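Search the boards Enter keyword Go

Do you still use fabric softener on towels?

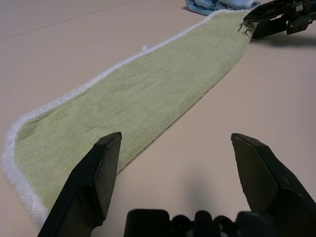

rimlow_porch
Hello all, I grew up with a mother who poured softener into every single load, and I did the same until my sister-in-law told me over supper that it ruins towels. Well, I've been turning that over for a week now! My favorites are like the light green terry one with the thick white border, and I'd hate to flatten that nice fuzzy loop. They come out of the dryer feeling lovely, but I swear they just push the water around my back. Should I quit?

sudsandsorrow
Quit, dear. I stopped in February and used a half cup of white vinegar in the rinse instead – it took 4 washes before ours drank up water again, but they did. They feel a bit rougher, and I've come to like that.

Imora_Gran
I'm going to disagree, kindly. I've used softener for 30 years, only a small splash, and my towels dry us all just fine. People pour in a whole capful and then blame the bottle. Also, vinegar every week can be hard on the rubber seals in some machines, so do check your manual first.

sudsandsorrow
Fair point on the seals, Gran. I only do it once a month now. Still wouldn't go back, though!

drekix77
We're on hard water here and line dry, and without softener ours could stand up in the corner by themselves. A good hard shake before hanging helps, and then 12 minutes in the dryer at the end.

rimlow_porch
Thank you, everybody. I'll skip it on half the stack and keep Gran's small splash for the rest, and we'll see which ones my husband reaches for.

Last updated: December 24, 2018

Related threads
Getting the musty smell out of washcloths
Wool dryer balls, yes or no?
White trim turned pink, help!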